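Table covering

A table covering is a sheet of cloth, coated fabric or other flexible material laid over a table, counter or workbench to protect the surface and to mark out the area in use. The term takes in the full tablecloth, the runner, the place mat and the two-part covering, in which a plain main sheet is joined or laid edge to edge with a second sheet of a different color. Coverings of the last kind are common in canteens, teaching kitchens and small households, where one side of the table is kept clear for work and the other holds dishes and cups.

History

Plain coverings in two colors were sold in the town of Luvitz before they had a settled name. The household supplier Durnden listed them in its catalog as "divided cloths" and offered them in 43 color pairs. The writer Reinhold Harms, in his survey of kitchen linens published in 1995, used the expression "two-field covering," and later authors have mostly followed him. Harms recorded 171 household coverings, of which 103 were divided in some way. He noted that pale grays and blues were preferred for the larger field, with a stronger shade — green, teal or dark blue — for the smaller.

Uçar, a weaving firm, supplied cut lengths to schools and boarding houses. Its stock was sold by the length without hems, and buyers finished the edges at home.

Layout and use

The larger field is normally left free for rolling, writing, sorting or serving. Crockery is set on the smaller field, near the outer edge of the table, so that it can be reached without crossing the work area. The line between the two fields may be a sewn seam, a bound edge or a simple overlap. A bound edge wears longest, but it can collect crumbs and should be brushed out when the table is cleared.

A pale blue-gray field beside one of teal, with an olive-gray strip between them, gives a strong contrast for white tableware and a weaker one for dark pieces such as a gray-black mug.
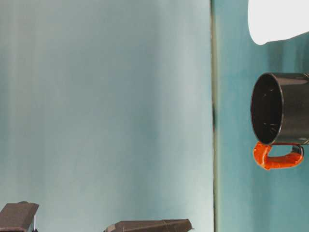 Care

Cloth coverings are shaken outdoors and washed by color, the darker field being tested first for bleeding. Coated coverings are wiped with a damp cloth and mild soap, then dried flat. Folding a coated sheet along the same line each time will in the end crack the finish, and rolling is generally advised for storage.

Marks along the seam are treated separately with a soft brush. Birger Nygård, whose manual on domestic textiles remains in use at the Grusgate school of housekeeping, recommends working from the pale side toward the dark.

See also

Place mat
Table runner
Oilcloth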